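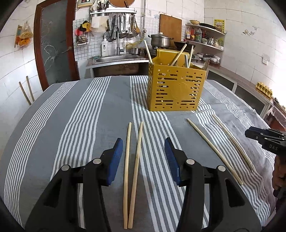 Wooden chopsticks on a tabletop

Agency-of-record change mid-flight: who owns the ad account history?

Posted by Quyên Đỗ in Media Buying > Agency Transitions

We sell noodle kits and tableware online under the Travby name. Our paid search and paid social have been run for 26 months by an outside agency, Marton. We gave notice in July and are moving planning and buying to a smaller shop, Illemgate.

Marton set up the search account under its own manager account and pays the platform on its own credit line, then invoices us with commission on top. The contract says "all campaign materials" pass to the client on termination. It says nothing on the account itself. Marton's position is that the account is its property and that we get a spreadsheet export of keywords and ads.

There are 561 active ad groups. I would prefer not to rebuild them. Is the export normal, and is there any technical obstacle to moving the account whole? Also, bookings already placed for the autumn run past the notice period. Who pays for those?

Lâm Bùi

Two separate matters, so I will take them in order.

Account. An export is common but it loses what you want. Keywords, ad text and bids can be rebuilt from a file. Conversion history, audience lists and past performance data stay with the old account. In most search platforms an account can be unlinked from one manager account and linked to another without touching the contents. The usual obstacle is billing. If the account is on the agency's consolidated credit line, the payer has to be changed before or at the same time as the link, or the ads stop serving. Sequence I have used:

Get a named person on your side added as an administrator on the account itself, at client level.
Set up your own payments profile and have it approved. Allow for a credit check if you want monthly invoicing.
Agree a cutover hour in writing. Early morning is best, low spend.
Change the payer, confirm ads are serving, then link Illemgate and unlink Marton.
Reconcile the final invoice against platform spend up to the cutover hour.

Check where the conversion tags live as well. If they were created at manager level they do not travel with the account, and you will see conversions drop to zero the next day – easy to mistake for a bad handover by the new agency.

Bookings. Read the clause on non-cancellable commitments. Typically the client stays liable for anything it approved in writing before notice. Ask Marton for a schedule showing media owner, dates, net cost and cancellation deadline. Whether commission is due on spend that runs after termination depends on your wording. I have seen full, half and none.

tagdrawer_40

Just start a new account. Old ones are full of junk anyway and the bidding relearns in 7 days.

Lâm Bùi

Seven days is optimistic for a low-volume account. With 561 ad groups, many of them will not get enough conversions in a week for automated bidding to settle. I would keep a new account as the fallback if Marton refuses to unlink.

Quyên Đỗ

Thanks. We now have admin access at client level, and the tags are at manager level as you suspected, so Illemgate is creating a new set before cutover. Marton has sent the bookings schedule. Two lines on it have no written approval from us – I have queried both.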